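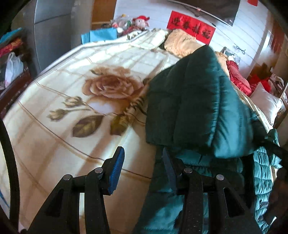

Nurnen is a hand-held two-finger gripper with a camera on it, built at home and in the shared workshop at Warnow, and this repository holds the build notes and the recordings made with it so far. I started it because I kept reading that anyone can collect useful manipulation data in a spare room, and I didn't believe it. I still only half believe it. A bed with a cream rose-print blanket and a dark green puffer jacket spread over it is a fair sample of what the tool gets pointed at: big glossy folds, patches of sun, a printed pattern underneath, and two black fingers in the foreground with a blue grip pad on the inner edge of the left one. If your method needs a gray table and one cube, please use somebody else's data.

Status

Works, with complaints. The mechanical side has been stable since March. The recording side has not, and I would not build anything important on release 1. Release 2 is what the rest of this file describes.

What's in the repository

hardware/ - drawings for the finger plates, linkage arms and camera frame, plus the parts list
firmware/ - trigger position logging, nothing clever
recordings/ - 913 episodes, each with video, trigger position and a one-line text label
tools/ - the scripts for trimming and checking episodes
rejected.txt - names of the episodes I threw out, with a reason where I wrote one down

There is no trained policy here. I tried training one, it did badly, and I am not going to upload the weights so that somebody can quote a number from them.

The build

The fingers are thick plates with triangular cut-outs, carried on linkages with round pins at the pivots. The cut-outs save weight, though less than I hoped. The first version had solid plates and my wrist was sore after an evening with it, but that version also had a heavier handle, so I can't say which change helped.

Total travel at the trigger is 18 mm. Fit the pins last. If you fit them early and then find a linkage arm is upside down, you will be drilling one out, and the hole will not be the same afterward. Check that both fingers close evenly before you glue any pad. I glued first, twice.

The textured pad surface grips cloth well when it's new. I have seen claims that this kind of pad lasts for thousands of grasps. Mine started to peel at one end long before that, and I suspect those claims come from picking up dry plastic blocks. Clean with a damp cloth. Alcohol made the glue go soft.

The camera looks down over the fingers, so they are in view all the time. You lose part of whatever is behind them. I tried a higher mount and got a better view of the room and a much worse one of the contact point. Riis, the older rig whose trigger I copied, had the same problem and its notes call it solved by using two cameras. Maybe. I had one camera.

How the recordings were made

By hand, by one person, in lived-in rooms. I didn't clear up beforehand. Episodes run up to 90 seconds and most are a lot shorter. The tasks are cloth tasks: grasp a sleeve, lift an edge, drag a garment across a bed, fold something once. Jackets, towels, blankets and a few bags.

Light is whatever came through the window. Exposure is automatic and it hunts when the tool swings from a bright blanket to a dark jacket. The early episodes have this worst. I have left them in because the same thing will happen to you.

Labels were typed afterward from the video. They say what I was trying to do, and in 84 episodes that is different from what I managed. Those are marked "partial" in the index. Please don't filter on that flag and report the remainder as a success rate. A hand that knows what a jacket is was doing the work.

Known problems

Trigger position drifts over a long session. Re-zero between episodes with the tool fully open. I forgot to do this in the first batch and the offsets were corrected later by a script, so treat small differences in opening width there as noise.

Video and trigger log are lined up by a tap at the start. It is good enough for watching and probably not good enough for anything that depends on contact timing.

The pose track is poor on plain bedding and better on printed fabric. Glossy quilting is the worst: highlights slide as the camera moves and the tracker follows them. Look at the track before you use it - the confidence value it prints is close to useless.

No force sensing. I know.

Does it transfer?

I don't know, and I'd be suspicious of a README that told you it did. The one comparison I ran was on the Cidham arm at the workshop, with the same fingers bolted on. It could close on a sleeve that was already sticking up. Flat cloth mostly defeated it. The test was small and I chose the garments myself, so take even that with some salt.

Contributing

Fixes to the drawings are welcome, especially for the left linkage arm. New recordings are welcome if the rejected ones come with them. Run tools/check on a batch before sending, and say what you changed on your build, including the glue.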